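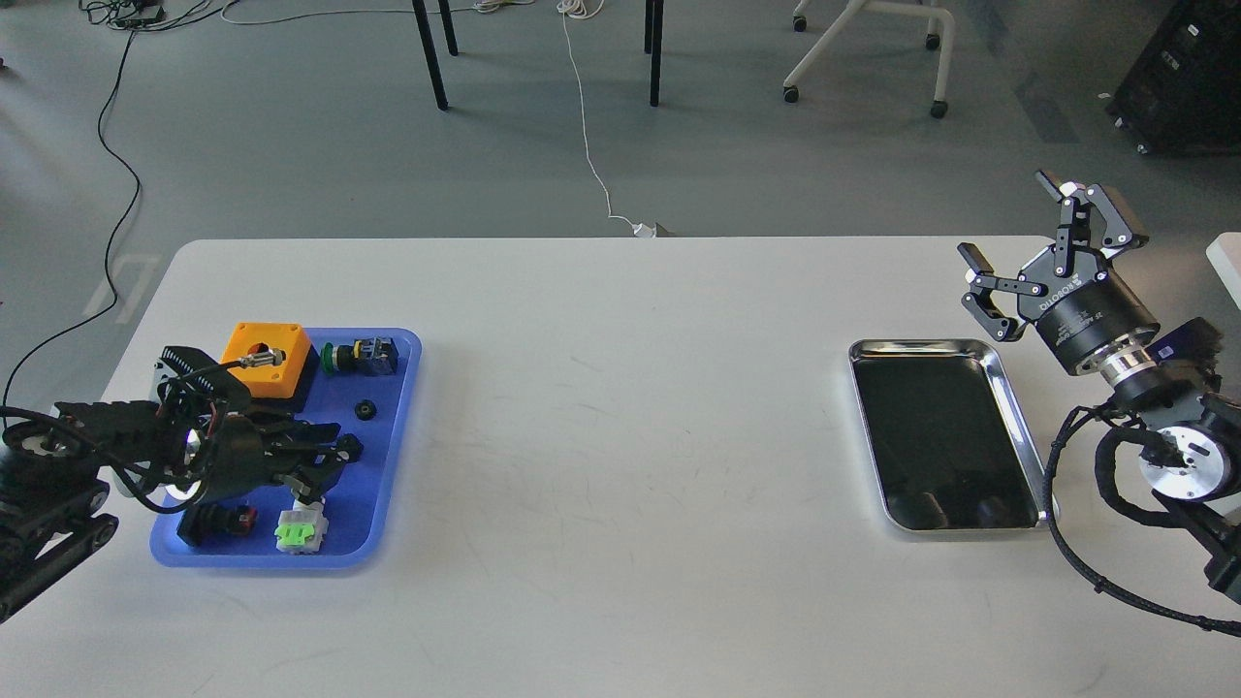
Vangelis Koutsoukos and Ragnheiður Kirkegaard
Working paper, April 2025

4. What the crash reports leave out

I went into this part of the study thinking the police reports would be the easy bit. You get a form, the form has boxes, somebody filled in the boxes. Then I sat down with the 141 reports we had for bicycle crashes on the Jernard road in Standen (Ragnheiður had already pulled out the duplicates, bless her) and found that the box for lighting was blank on nearly 100 of them. So I can tell you which way the rider was heading and whether a driver was cited, but for most of these crashes I can't say if the street lamps were on.

That matters a lot for what we were after. The lamps between the bus depot and the Du Plessis bridge were switched to a dimmer setting the July before our records begin, and riders had been complaining ever since. I wanted a clean comparison of lit and unlit stretches and didn't get one.

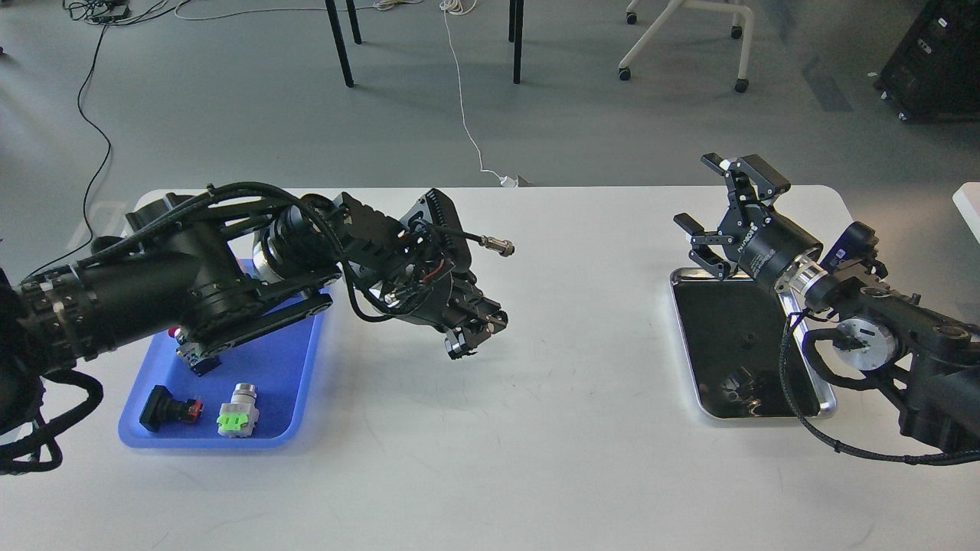 Pieter Wouters thinks I'm too hard on the form. In his view an officer at the roadside has an injured person to look after first, and the time of the crash plus a sunset table gets you most of the way there. He's right about the sunset table, and we did use it. It still won't tell you that a lamp was out, or that a tree had grown over it – and riders mentioned both in our interviews.

We ended up sorting the crashes into daylight, dusk and dark by clock time alone. Dusk is the messy group. A report that says 6:30 may mean the crash, the call or the officer's arrival, and I went back and forth over 7 of them before leaving them out altogether.

Figure 3. Two robotic arms at a white table, with a blue tray near the left end.
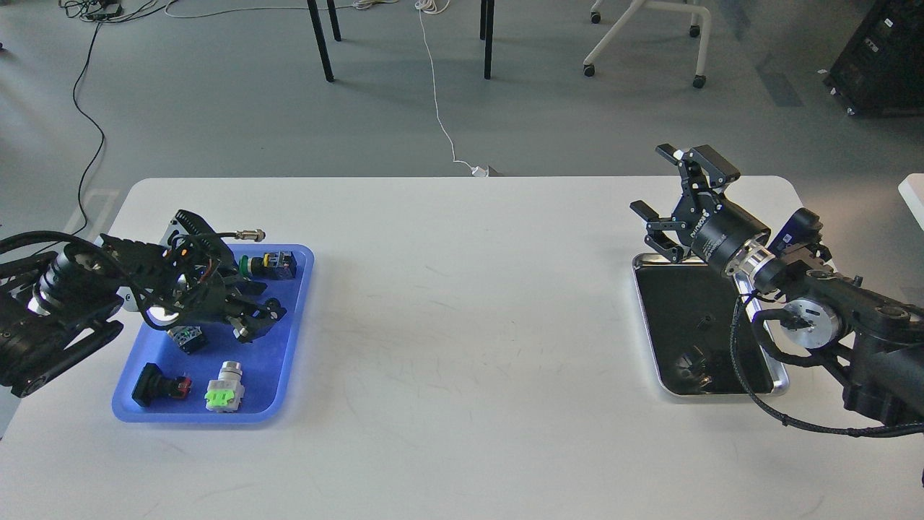
With those gone, the dark group still leaned toward the stretch by the bridge, and I'd love to hang a big claim on that! But we have no counts of how many people ride there after sunset, so a busy path and a dangerous one would look the same in our numbers. Section 5 gets into the rider interviews, where the bridge comes up again and again.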